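Home | Reviews | Features | How To | Podcast | Contact

How to write a film review when you've only seen the thing once

Most of us do not get a screener and a quiet afternoon. We get a seat behind a tall man, 2 hours of film and a bus home. You can still write something decent out of that, and this is how I go about it.

Before you go in

Read nothing. No trailers, no star ratings, no thread where someone has already decided what the ending means. If you must know the director, fine, but stop there. Wing-yan Chow, who edits my copy and has suffered for it, can always spot the reviews where I peeked, as I spend three paragraphs arguing with people the reader has never met.

During the film

Take a notebook and a pencil. Phones light up your chin and make enemies. Write in the dark, in big letters, one thought to a page, and accept that half of it will be illegible. My notes on Buscombe, a very long drama about a very small harbour, include the line "goose again??", and I built a whole paragraph on that goose.

Things worth scribbling down:
- a line of dialogue, word for word if you can manage it
- any moment when the audience made a noise
- the point at which you first thought about your dinner

That last one is the most useful note you'll make. If it comes 10 minutes in, the film has a problem. If it comes during the credits, you probably have a rave on your hands.

Straight afterwards

Write down the plot in four sentences before you talk to anyone. It will come out wrong, and the bits you get wrong are interesting. When I did this for Luvstead I left out the husband altogether. He's in most of it. I put that in the review and got a stiff email from a man who had liked the husband.

The first draft

Start with the thing you'd tell a friend on the stairs. Leave the history of the genre for later, or for someone else. Keep the plot to a third of the piece at most and don't go past the halfway mark of the story, however much you want to talk about the lighthouse.

Name the people behind the camera as well as the ones in front of it. If the cutting is good, say whose it is – editors get thanked about as often as drains.
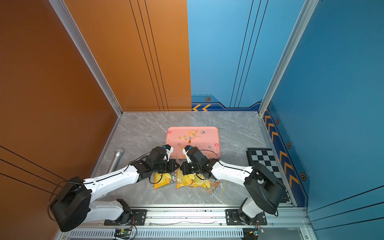

Then look at your adjectives. "Gripping", "haunting" and "luminous" can all go. Ask what made you reach for the word and write that down in its place. "Haunting" in my Bralon review became "I checked the back seat of the car", and the piece was better for it, if less dignified.

Cutting it down

Aim for 80 words fewer than you were asked for. There's always a sentence you are proud of, usually near the end, usually comparing the film to weather. Take it out and see if anyone misses it. Pin-yu Yau keeps hers in a separate file and tells me it's up to several pages of fog.

Stars

If the site wants a rating, choose it last and choose it quickly. Dithering between three and 4 is how you end up giving everything three and a half. Check the spelling of every name, then send it before you read it again.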